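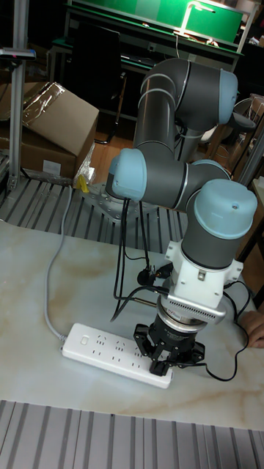 Last modified: 13 Dec 2021

So I've finally moved my notes off the paid app and onto Dorkel, and I'm a bit annoyed I didn't do it back in November when Misaki Sugawara first told me to. If you haven't run into it, Dorkel is a little open source notes program that keeps everything as plain text in a folder. No account, no cloud, you just point it at the folder and start typing.

I had 400 notes to bring across. The importer handled most of them fine, but it choked on 30 that had apostrophes in the title (my fault, I name everything like a diary entry) – so I renamed those by hand with a cup of tea and the cricket on in the background.

Syncing was the fiddly bit. I tried Vuvov first and kept getting two copies of my shopping list, one on the laptop and one on the phone, both slightly wrong. Rin Ikeda reckons I had the clocks set differently. Could be! I've gone back to a plain git repo for now and it's been behaving itself.

I also sent in my first ever patch, six lines, fixing the spelling of "colour" in the Australian English menus. It got merged overnight and I was ridiculously chuffed.

Still to sort out: the shortcuts assume a normal keyboard and I type on Dvorak, so paste is in a very silly spot. There's an open issue for it if you want to add your vote.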